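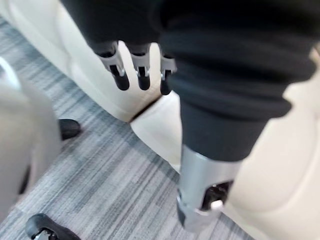

Gray fingers with black tips, under a dark sleeve.

Girkico Aravena review: a drum machine with opinions

Wednesday, October 14, 2026

Every couple of years a company decides that dance producers are tired of staring at laptops and would like to stare at something smaller. Girkico's answer is the Aravena, a tabletop drum machine and sequencer with a built-in sampler, a screen the size of a matchbook and a price of $565. I have been making house music on it, or at least house-adjacent music, since the end of summer. My laptop has been sulking in a drawer.

The Aravena arrives fully assembled and almost fully undocumented. In the box you get the unit, a power supply, a USB cable and a folded card that tells you to download the manual. The manual reads as if it was written by someone who was late for a train. It's fine on the basics, and then you reach the chapter on song mode, which begins with the word "Simply."

Let's start with the sound, because the sound is the reason to buy it. The kick is superb. It has weight without the cardboard thud a lot of boxes in this range give you, and there's a single knob marked Push that takes it from polite to antisocial. I spent my first evening turning that knob and making the face. The claps are good, the hats are a little glassy until you roll the top off, and the snare is a snare. There is a cowbell. It can't be tuned, so whoever designed it must have felt it was already perfect.

Beyond the drums there's a bass voice, mono, with a filter that squelches nicely and then gets out of control in the last bit of its travel. I ended up liking this. You learn to creep toward the edge and stop just before it starts screaming, and on the occasions when you don't stop in time, you have a breakdown.

The pads are where I started to argue with it. They're firm, evenly lit and clearly built to outlast me, but the velocity response out of the box only recognizes two emotions, asleep and furious. Go into the settings, find the curve page and pick the softest one. Things improve a lot. Ghost notes become possible, and my finger-drummed shuffles went from unlistenable to merely uneven, which I believe is known as groove.

Sequencing is quick once your hands know the layout. You hold a track button, tap in your steps, and twist any knob while holding a step to lock that setting in place. Swing can be set per track, and it's lovely to have the hats dragging behind a dead-straight kick. Pattern length can also be set per track, so a seven-step percussion line can wander around a normal bar and only meet up with everything else when it feels like it. I've built whole tracks on that trick. They all sound slightly like each other, but so do most records I love.

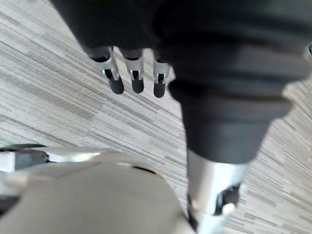 Song mode is another matter. To chain patterns together you enter a grid, assign each slot with one knob, confirm with a button that elsewhere means "clear," and hope. I wiped a finished arrangement twice in the first week. There is an undo, and it undoes knob movements, step edits and mutes. It does not undo the thing you most want undone. After that I stopped using song mode and just recorded long live passes, muting and unmuting by hand. The results were better, and I refuse to give Girkico any credit for it.

The factory library holds over 800 sounds, and I'd keep a shelf's worth. The folder names are a treat. "Warehouse Nice" is useful, "Basement Rude" is very useful, and "Festival Tears" is a collection of risers that all seem to be the same riser at different stages of regret. Loading your own samples is easy. Plug in, drag the files across, unplug. It will only preview a file after it has been loaded to a pad, though, so browsing for a shaker takes roughly as long as buying one and learning to play it.

Effects are limited and mostly good. The delay is dark and a bit smeary, exactly what you want behind a stab. The reverb is large. It's large when you ask for small, too. The master compressor pumps beautifully if you overdo it and does nothing audible if you don't, so overdo it.

How does it compare? The obvious rival is the Hirkerix Cinex, which I owned until I sold it to pay for this. The Cinex has a bigger screen, a far better song mode and a synth section that can play chords. It also has a fan. A quiet fan, sure, but once you've noticed it you'll hear it in every gap between every kick for the rest of the night. Its own kick is thinner, and I always ended up layering samples over it. If you write full tracks with pads and piano and a middle eight, get the Cinex and turn the speakers up. If you mostly want drums and bass to go round and round until something good happens, the Aravena gets there faster and is more fun along the way.

I took it out for one live set, a warm-up slot to a room that was mostly coats. It held sync with the mixer effects all night, the screen was readable in the dark, and the knobs were far enough apart that I didn't grab the wrong one. The power connector is my one serious complaint. It doesn't lock, it sits right beside the main outputs, and it pulls out with no effort at all. I ran the cable under a strip of tape and checked it between every transition like a nervous parent. On a machine sold for the stage, somebody should have spent a little more on that socket.

Girkico says a firmware update is coming in November with a reworked song mode and sample preview. I've been promised firmware before, by many companies, in many Novembers. Buy the box for what it does today.

And today it does a lot. I've finished more music on it in a few weeks than I did on the laptop all spring, partly because it's good and partly because it can't open a browser. The pads come around, the bass misbehaves in the right way, and that kick has already earned me a note under the door from downstairs.

Good: the kick, per-track swing and length, solid build, dark delay.

Less good: song mode, sample browsing, the power socket, the manual.

Buy it if: you'd rather mute things by hand anyway.

Skip it if: you need chords, or your neighbors know where you live.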